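Ranger l'espace sous l'escalier d'un garage ou d'un atelier

Chez nous, à Skasovby, l'escalier en bois descend directement dans l'atelier, et le dessous de cet escalier a été pendant longtemps l'endroit où l'on pose tout ce qu'on ne sait pas où mettre. J'ai refait ce rangement en avril, avec l'aide de ma voisine Lindsay Hapeta, et j'explique ma méthode. Je précise que le français n'est pas ma langue maternelle, donc excusez par avance les mots de bricolage qui ne seraient pas les bons.

Ce qu'il vous faut

Un mètre ruban, un crayon, du ruban adhésif de peintre, un balai, deux ou trois cartons solides, des sacs pour la déchetterie. Pour le nettoyage, un vaporisateur et des chiffons. Si le sol est en béton, prévoyez aussi des cales ou une palette — le carton posé directement sur le béton prend l'humidité par le bas.

Étape 1. Mesurer avant de vider

On a envie de commencer par tout sortir. Je vous conseille de mesurer d'abord, tant que vous avez encore de la patience. Notez la hauteur au point le plus haut, la hauteur au point le plus bas et la profondeur. Mesurez à partir du dessous des marches et pas à partir du mur, car chaque marche dépasse un peu et c'est elle qui touche les objets.

Chez moi la hauteur utile est de 1 289 mm à l'endroit où je voulais mettre les choses hautes, et la longueur totale au sol fait 3 162 mm. J'ai écrit ces deux chiffres au crayon sur le mur, dans un coin où ils ne gênent pas.

Étape 2. Sortir tout et faire quatre tas

Le premier tas est pour les choses qui servent chaque mois. Le deuxième, pour les choses qui attendent d'être installées : un appareil encore emballé, un meuble en kit, des planches achetées d'avance. Le troisième, pour les pièces détachées. Le quatrième part à la déchetterie ou chez quelqu'un d'autre.

Les pièces de voiture méritent une décision rapide. Un rétroviseur se garde s'il va sur une voiture que vous possédez encore. Dans le cas contraire, il faut le donner ou le vendre, il ne deviendra pas plus utile avec les années.

Étape 3. Placer les objets hauts

Les appareils hauts vont du côté où l'escalier est le plus élevé. Laissez le film plastique de protection si l'appareil est en inox et s'il n'est pas encore branché : l'inox se raye très facilement dans un atelier. Par contre, enlevez le film avant la première utilisation, surtout près d'une source de chaleur. 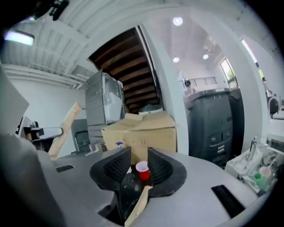
Un carton peut servir de support pendant quelques jours, mais il faut vérifier qu'il est plein. Un carton à moitié vide s'écrase doucement, et l'appareil se met à pencher sans qu'on le remarque. Je préfère maintenant un petit socle en bois, large de 100 mm de plus que l'appareil de chaque côté. Lindsay utilise les socles Domico, qui se règlent en hauteur, et elle en est contente.

Étape 4. Les planches

Une planche longue appuyée en diagonale prend beaucoup de place et elle se courbe. Si vous pouvez, couchez-la le long du mur, sur trois cales de même hauteur. Mes planches font 2 000 mm et elles passent juste derrière les cartons. Quand il n'y a pas la place, mettez-les debout, le plus vertical possible, avec une sangle fixée au mur — une planche qui glisse tombe toujours du côté où l'on marche.

Étape 5. Les petites choses et les produits

Les vaporisateurs et les bidons se rangent debout, devant, à portée de main. Ne les mettez pas au fond, vous achèteriez le même produit deux fois (cela m'est arrivé avec le dégraissant Nepia, j'en ai maintenant pour longtemps). Si des enfants viennent dans l'atelier, choisissez plutôt une armoire qui ferme à clé.

Pour les vis et les chevilles, de petits gobelets en plastique suffisent pendant le tri. Ensuite il vaut mieux des boîtes avec couvercle. J'ai pris des boîtes Hadov, transparentes, avec une étiquette sur le petit côté.

Étape 6. Marquer les limites

Collez une bande de ruban de peintre au sol, à l'aplomb du bord de l'escalier. Tout doit rester derrière cette ligne. Après deux semaines, si quelque chose dépasse encore, retirez un objet du deuxième tas et trouvez-lui une autre place, par exemple en haut d'une armoire. Le ruban s'enlève ensuite sans trace, ou on le remplace par un trait de peinture pour sol.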